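Rafferty Ferreira teaches people to light a room

The lighting course at Orkbridge runs in the evenings, after most of the students have finished work. Some of them are kitchen fitters. A couple make furniture. One sells window blinds and got tired of guessing when customers asked how dark a room would be at four in the afternoon. Rafferty Ferreira has been teaching the course for 15 terms, and before that he spent a long stretch at Jadoon, a small interior design firm in Pultham, where he drew up lighting plans for houses and shops.

He did not set out to teach. "I was asked to cover one class for a friend," he says. "I brought two lamps and a bag of oranges. We moved the lamps and looked at the oranges for two hours. At the end they asked if I was coming back."

Ferreira grew up over a hardware store. His mother sold light bulbs and his father repaired the fixtures. He says he knew the difference between a warm bulb and a cool one before he could read the box. "People would come in and say the kitchen felt wrong. They never said the light was wrong. They said the kitchen was. My mother would send them home with a different bulb and they'd come back happy."

At Jadoon he learned to draw plans by hand and later on a computer. His first big job was a shoe store with a long, narrow floor and one window at the front. The owner wanted it bright. Ferreira put in too many ceiling lights, and every shoe on the shelves looked flat. He took half of them out at the firm's expense.

"That was an awkward phone call," he says. "But I learned more from that store than from anything I got right. A shoe needs a bit of shadow under it. So does a loaf of bread, or a face."

Why shadows come first

Shadow is still where his course starts. Students spend the first three weeks without choosing a single fixture. They draw the shadow of a cup, then of a chair, then of a chair next to a window. In the fourth week they move to the computer and do the same thing with plain shapes on plain surfaces.

"I want them bored with the objects," Ferreira says. "If I give them a nice sofa they'll look at the sofa. Give them a block on a table and there isn't much to look at except what the light is doing."

He is strict about settings. A shadow drawn at low quality comes out with edges like a flight of stairs, and students who are new to the software often take that for a mistake in the model. Ferreira makes them work that way for a while. A rough shadow is quick to draw, and it still tells you which side of the table will be dark.

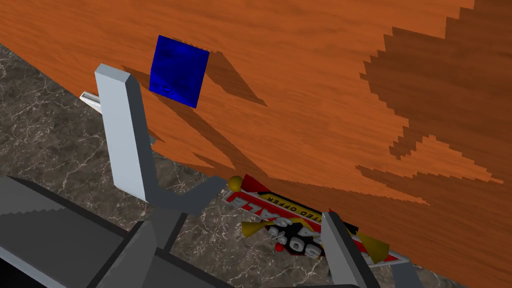
Working with customers

Most of his private work now comes through Brovura, a company that fits out rental apartments. The budgets are small. A typical one-bedroom gets 800 dollars for all its lighting, and the last one he finished came in at 552. He likes the limit.

"With a big budget you end up buying objects," he says. "With a small one you have to think about where a person sits down in the evening. Put a lamp there. Then see what else you need."

He visits each apartment at least twice, once in the morning and once after dark. He sits in every room for a few minutes without his phone. Customers sometimes find this odd, and one asked if he was feeling all right.

His advice for people at home is simple enough. Turn off the ceiling light for one evening and see what you miss. Move a lamp before you buy another one. If a bulb is too bright, try it behind something — a plant, a chair, the side of a bookcase.

He has less patience for colored lighting, which several of his students want for their living rooms. "I'll show them how to do it," he says. "I just won't say I like it."

What comes next

The course starts again in August, with a new room on the ground floor that has windows on two sides. Ferreira asked for it for years. The old room had none, and he had to fake the sun with a work light on a stepladder.

He is also putting together a short book of exercises. The first draft ran past 100 pages and he has been cutting it since spring. The chapter on stairs has given him the most trouble, with its handrails and landings and the question of where to put the switch.

"You need one at the bottom and one at the top," he says. "I have been in so many houses with only one."

Places on the evening course can be booked at the Orkbridge front desk. Students should bring a soft pencil, an eraser and a cup with a handle.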